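Chapter 2
Small Claims and the Written Agreement

Learning goals
After reading this chapter you should be able to describe what a small claims court does, tell a claim from a defense, and list the papers a person needs before filing.

2.1 A dispute over a deposit

In March, Xóchitl Zepeda moved out of a rented unit in the town of Rinwood. Her landlord, Pudwood Properties, kept $477 of her deposit for cleaning and a broken closet door. Zepeda said the door was broken when she moved in. She had a signed lease but no move-in checklist.

She wrote to the company twice and got one reply, from its manager, Vaughan Harawira. He said the charge would stand. Zepeda then filed a claim in small claims court and asked for $366, the part of the charge that covered the door. She did not dispute the cleaning fee.

Most cases of this kind turn on paper. The judge will want to see the lease, any letters between the two sides, and receipts for the repair. What a witness remembers can help, but a dated record made at the time usually carries more weight.

2.2 Terms used in this chapter

Plaintiff — the person who files the claim.
Defendant — the person or business the claim is against.
Service — delivery of the court papers to the defendant in the way the rules require.
Personal property — things a person owns other than land and buildings, from a car down to a plastic toy in a storage bin.
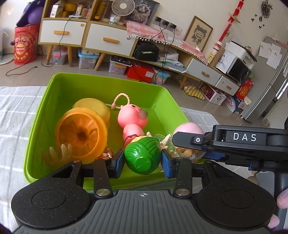
2.3 Before you file

A plaintiff should first check that the court can hear the case. Every small claims court has a dollar limit, and a claim above it must go elsewhere or be reduced. There is also a deadline, which depends on the type of claim. A written lease often has a longer deadline than a spoken promise.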